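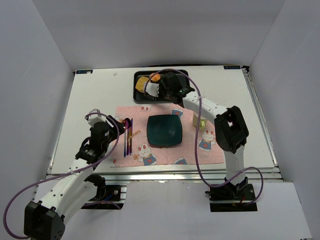 Mantel de conejos, bol verde oscuro y los cubiertos tornasolados. La taza, a la derecha.

Poner la mesa de los peques – lo que va quedando

Escribo esto deprisa, entre la merienda y la reunión de las 18:30, así que perdón por el desorden. Varias familias habéis preguntado por el rincón de la mesa, qué ponemos, dónde, y si se puede hacer igual en casa. Se puede. Casi todo lo tenéis ya en un cajón.

Lo primero, el mantel individual. Cada niño elige el suyo a principio de curso y con ese se queda. El rosa de los conejos es el más pedido, con diferencia (hubo lágrimas en febrero, se habló, ya está). Lo bueno del mantel es que marca el sitio: lo que está dentro es mío, lo que está fuera es de todos. Sin sermones.

Orden que seguimos en el aula Nina:

Mantel bien estirado, pegado al borde de la mesa.
Bol en el centro.
Cubiertos a la izquierda, juntos, con el mango hacia quien come.
Taza a la derecha, con el asa a mano.
La bandeja con la comida, al fondo, y de ahí se va sirviendo.

Ya sé, ya sé – el cuchillo a la derecha, que me lo han dicho tres abuelas. Aquí los ponemos todos al mismo lado porque los pequeños los cogen de un puñado y así no se vuelca la taza. Cuando pasan al aula Kolar aprenden la colocación de siempre y nadie se traumatiza. En casa, como queráis.

De los colores: mezclamos a propósito. Bandeja negra, bol oscuro, mantel claro. Halima Oyelaran, que lleva el comedor de Clerncombe, insiste mucho en esto y tiene razon. La comida amarilla o naranja sobre negro se ve enseguida, y los que comen poco por lo menos miran. Probadlo con una tortilla fina o con pan. Con arroz blanco también, espectacular.

Los cubiertos tornasolados, que todo el mundo pregunta. Vienen de un lote que nos pasó la escuela de Trudville, no sabemos la marca, lo siento. Lavado a mano, esponja suave. A los niños les encantan, cada uno se busca el reflejo azul o el dorado y mientras tanto la mesa se va poniendo sola. Faltan ya varias cucharas. Mirad en las mochilas, por favor, y en el fondo de las fiambreras tambien.

Presupuesto, rápido: este trimestre hay 198 euros para reponer menaje. Van a boles y a tazas con asa, que son las que mejor agarran. Si alguien tiene en casa manteles que ya no use, de los que se limpian con un trapo, los recogemos en la entrada hasta las 17:00. Dibujos, los que sean. Tela no, gracias, que luego hay que planchar.

Taller de mesa para familias: 21 plazas, y más de 27 apuntados, así que haremos dos turnos. Gudrun Myklebust lleva el primero. Traed mantel y taza del niño, los boles los ponemos nosotros. Se merienda lo que se sirva.

La lista de turnos está colgada junto al perchero. Si no os encontráis, avisad en secretaría antes de la hora de la salida.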